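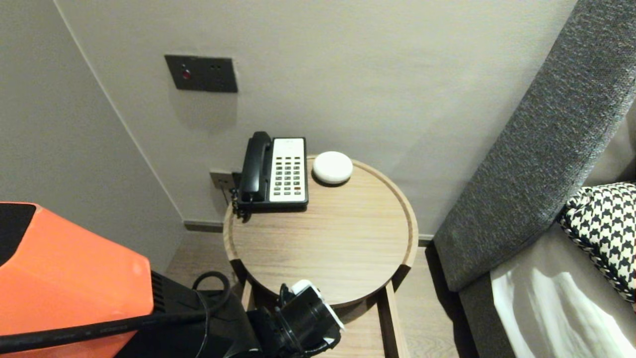 For anyone who grew up with the evening bulletin on in the kitchen (and the dog asleep across the doorway), the row over Channel Dusto has been oddly gripping. It began in January, when the station gave 11 minutes of its main programme to the Sindon harbour inquiry and spent nearly all of them asking whether the inquiry ought to exist.

Over at the Paiva Courier, meanwhile, the same hearing ran to three pages, with the 351 missing invoices set out in a long and rather lovely table. Two newsrooms, one town, and you'd hardly know they had sat in the same room!

I've been reading the letters since, almost 2000 of them, and what strikes me is how many people in Dislow now follow both, grumbling happily at each.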